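Andik halts home robot trials after grip fault

Nov 16, 2019

Andik has stopped all trials of its two-armed household robot after one of the machines failed to let go of an object when told to and kept pulling until its right shoulder motor shut down.

No one was hurt. The company said the fault was in the right gripper, which uses a different bracket from the left one and was fitted to the trial machines in August. The controller lost the signal from the fingers, read the hand as empty and kept closing.

The robot had been tidying a living room, a job that involves picking up pillows and putting them back on chairs. According to a notice sent to trial sites, it had hold of a pillow when an operator gave the release command. The arm drew back instead, with the fingers still shut. The operator then pressed the stop button -- the arm took 5 seconds to go limp, far longer than the company's own limit allows.

Andik went back through its logs and found the same signal loss 39 times in 742 hours of running. In most of those cases the signal came back before the next movement and the operators noticed nothing.

Harms, which supplies the wrist cable, has been asked to check the connector. Kendar, which runs the test apartments, said its staff would keep the robots powered down until a new cable clamp and a software change have both been tested. The change will make the arm freeze whenever the finger signal drops out.

"Soft items hid the problem," said Chrysanthi Athanasiadis of Andik. "A pillow gives way, so the extra force went unseen for weeks. With a person's hand it would be a different matter."

The slow stop is being looked into separately. Andik gave no date for restarting the trials, and said work with one arm disabled was also on hold.

A robot's right gripper against a gray pillow during tidying work.

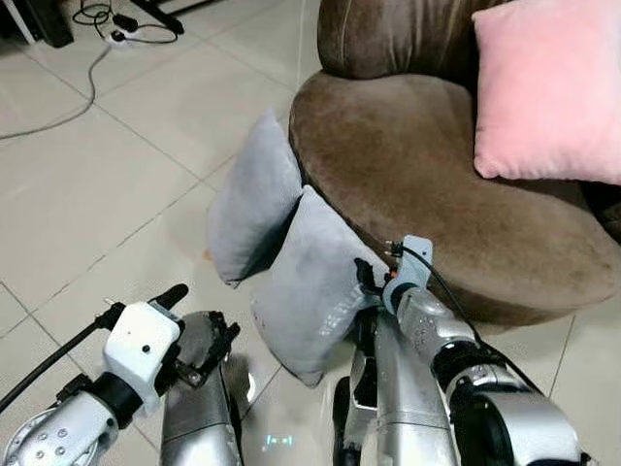
Tia Bloxham wrote: The late stop worries me more than the cable. If I press a red button I want the arm dead right then, whatever the fingers are telling the computer. Has anyone tested the button on the other machines?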